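Free Burger Offer Returns to Findgate, With Strings

Findgate Diner says it will give a free double burger to the first 200 people who show up in costume in August. The chain tried the same thing at its Coscombe location last year, and customers there said the food ran out before noon.
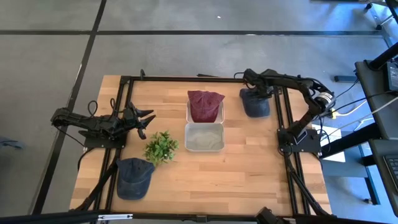
The fine print deserves a look before anyone digs out a cape. Only 100 of the burgers are set aside for dinner, and each one requires the purchase of a large drink. A butcher-block tabletop with blond and tan grain would suit a burger place nicely, but the diner has promised new tables before – and customers are still waiting. Fries cost extra.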